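Home | Forums | Manipulation | Data Collection | Search | Log in

Tape on finger pads: does it skew the results?
2020-06-09, posted by Poppy Bunting

grommet_head wrote:

Has anyone else tried to repeat the Lightfoot result? The claim is that a policy trained only on hand-held gripper demos carries over to an arm with no arm data at all. We collected 1000 demos on our bench, trained with their settings, and got a policy that reaches fine and then fumbles the close. It lines up with the object, shuts, and the object slides or tips. Same thing on all 3 training seeds.

pbunting wrote:

We had the same pattern until we looked at the pads. The method assumes the fingers in the demos look and behave like the fingers on the arm. Ours had drifted apart over a few weeks of collecting. One pad on the hand-held had old tape on the inner face and the arm had none. The image encoder sees that pad all the time, so it isn't a small thing.

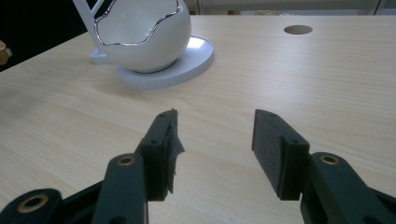 Hand-held gripper at the egg station. Left pad with torn tape, right pad bare.

We pulled the demos from that stretch, retrained on the rest, and the failed closes went down by almost half. Fewer demos, better policy. I'd check that before touching the training settings.

tstockdale wrote:

I don't buy that it's the look of the tape. You changed two things at once. A ragged strip on one side changes the friction too, so the person holding the gripper learns to squeeze a little differently and the demos carry that. Your encoder could be fine and the grip widths could be off.

Did you plot closing width for the two groups?

pbunting wrote:

Fair. I did not plot it before retraining. I have the widths logged, so I can do it this week.

hareck_user5 wrote:

For what it's worth, we run Hareck pads with no tape and still see bad closes on glossy stuff. White glazed objects are the worst for us. I would suspect the object set before the pads. How many of your failures were on shiny items?

pbunting wrote:

A good share. The egg bowl is glossy white with a silver rim and it was one of the harder ones. But it was hard in both runs, and the drop in failures showed up on the matte objects too.

grommet_head wrote:

Checked ours this morning. No tape on either set of pads, but the arm pads are black and the hand-held ones are gray. Would that be enough?

tstockdale wrote:

Cheap to find out. Print one more pair in the same color and run the same policy, no retraining. If the closes improve, it's visual. If they don't, look at widths and at the delay between the gripper command and the motion. The Clemeck driver we use had a lag that gave us exactly your symptom.

Poppy, for yours, put torn tape on the arm's left pad and run the old policy. That keeps the training fixed. 5 trials per object would show something that size.

pbunting wrote:

OK, that's a better test than mine. Will run it with the old checkpoint and post the numbers with the width plots.

grommet_head wrote:

Printing pads now.

Back to top | Contact the moderators | Copyright Zodberg Forums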